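Grippers and Handling > Shows, visits and open days

Thread: Keviseo open day at Trastberg, hand-held gripper demo

linkage_ratio
Went to the Keviseo open day at Trastberg in August. Notes for anyone thinking of going to the next one. The programme had a talk on finger pads, a talk on data formats and a hands-on demonstration of produce handling with hand-held grippers. I skipped the second talk.

The demonstration was the useful part. The operator works the gripper by hand, the camera on it records what the jaws are doing, and the recordings are used later to train an arm. Fruit and vegetables on a plastic sheet over a bed, with a green tray to work into. The bed matters more than you would think. A duvet gives under the fruit, so the height of the target changes when you press on anything near it.
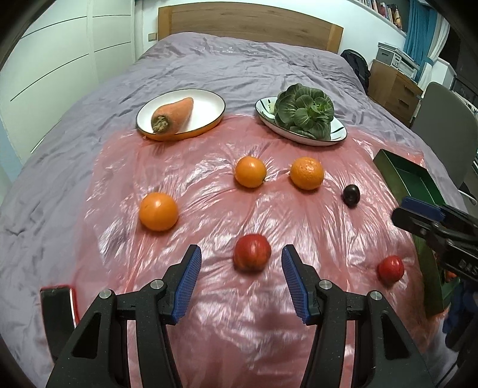

Can you use the same tool for both collecting data and running the arm?
The jaws and pads can be shared if the arm has a matching mount, but the hand-held body is normally replaced by a powered one.

Session groups were limited to 12, and each person got 6 minutes with the tool. I would have liked longer. Two grippers were in use at once over the same sheet, which shows up any bad habits about clearance very quickly.

padwear
Was the pad material given? I have been through three sorts of silicone this year and all of them glaze over after a few weeks.

linkage_ratio
Not given. Blue, ribbed across the face. I asked about hardness and was told it would be in the written notes. It isn't in the written notes.

oldservo
I was at the same day, different group. I came away less impressed. A round fruit between two ribbed pads is close to the easiest thing you can ask of a two-finger gripper. If they want to show produce handling they should show leaf vegetables, soft fruit and things in a net bag. There were greens and a carrot out on dishes and in my group they were left until last, by which time we had run over.

linkage_ratio
Fair as far as it goes. My group did try the carrot. It is awkward because the rim of the plate limits how low the fingertips can go, so you either pinch the top third or tip the plate. I tipped the plate.
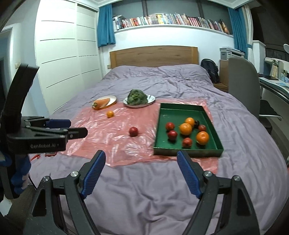 Tray, sheet and plates, with the second gripper coming in from the left.

tolerance_stack
Question on the force side. Is there any feedback to the hand, or is it a plain trigger and linkage?

linkage_ratio
As far as I could tell from holding it, plain mechanical. You feel the fruit through the linkage, but not in any way you could put a number on. The handout quotes 3,605 recorded grasps for the set they built before the open day, and none of those has a force channel. Only jaw opening and video.

oldservo
Which is my other complaint. Without force you learn where to close, you don't learn how hard. Someone in my group asked about bruising and the reply was that the compliance of the pads takes care of it. That is an assertion. I would want to see the fruit two days afterwards.

padwear
Pads can take care of a fair amount of it if they are soft enough. Then they wear out. See above.

tolerance_stack
I'd disagree that force is needed for a set like this. If the arm has a current limit on the jaw motor you can set the ceiling there and let vision do the rest. We have run a Chuensuk jaw that way for a year on bread rolls. Scrap went down once we stopped trying to be clever with the load cell.

oldservo
Bread rolls are not plums.

tolerance_stack
Agreed, a plum is firmer than most of our bread rolls.

linkage_ratio
To get back to the visit. Some points on the layout for anyone planning a similar session at their own place.

The sheet creases, and the creases catch the light. On the screen they were using for playback, the highlights on the plastic were brighter than anything on the fruit. I asked whether that upset the tracking. The answer was that they want it in the set, as kitchens and packing benches have glare too. Reasonable, although I'd want a matt sheet for comparison.

The lens is very wide. Straight furniture comes out bent towards the edges and the corners go dark. You get used to it in playback, but it makes distances hard to judge by eye.

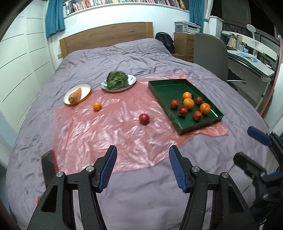 I also made a point of watching the approach angle on other people's turns. Most came in too flat. With a flat approach the lower finger drags on the sheet, the sheet moves, and whatever is next to the target moves with it. Coming down at a steeper angle fixes that in the open, but near the side of a tray you then have to think about where the outer arms of the linkage go. They stick out further than the fingertips do.

clampdown
Same problem with the Drivham tool we had on loan. Outer arms wide, fingertips narrow. In a shallow tray it is fine. In a crate you can't reach the corners at all and you end up nudging things to the middle first.

linkage_ratio
Yes, I saw a lot of nudging. The demonstrator's view was that nudging is a skill and should be recorded as well. I'm in two minds. It makes the recordings longer and I doubt it carries over well from one surface to another. The tray floor is shiny and slick, the plastic sheet isn't.

clampdown
Any close view of the jaws on a fruit? I'm trying to work out how far open they go compared with an orange.

linkage_ratio
One from inside the tray. The jaws are open either side of the orange, and you can see the gap at the left pad. 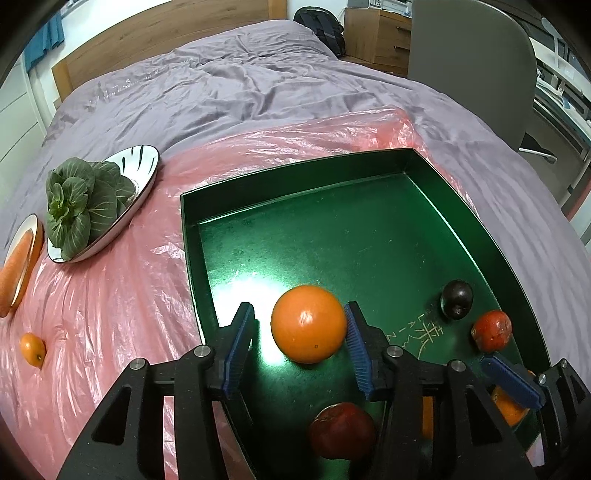
Photo: Keviseo open day, Trastberg, demonstration session. Posted with the organiser's permission.

clampdown
Thanks. So there is room to spare at that opening. Do you have the maximum?

linkage_ratio
The handout says 100 mm between pads. I didn't have callipers on me, so treat that as their figure.

oldservo
For balance, the talk on finger pads was good and I would go again for that alone. It covered rib pitch against skin texture, and had proper wear results. My objection is to the demonstration being described as produce handling when most of it was oranges.

padwear
Are the slides for the pad talk available anywhere?

oldservo
Sent out to attendees only. I'll ask whether I can pass on the wear tables.

linkage_ratio
I've written to them about the pad hardness at the same time. Will post the figure in this thread if I get one.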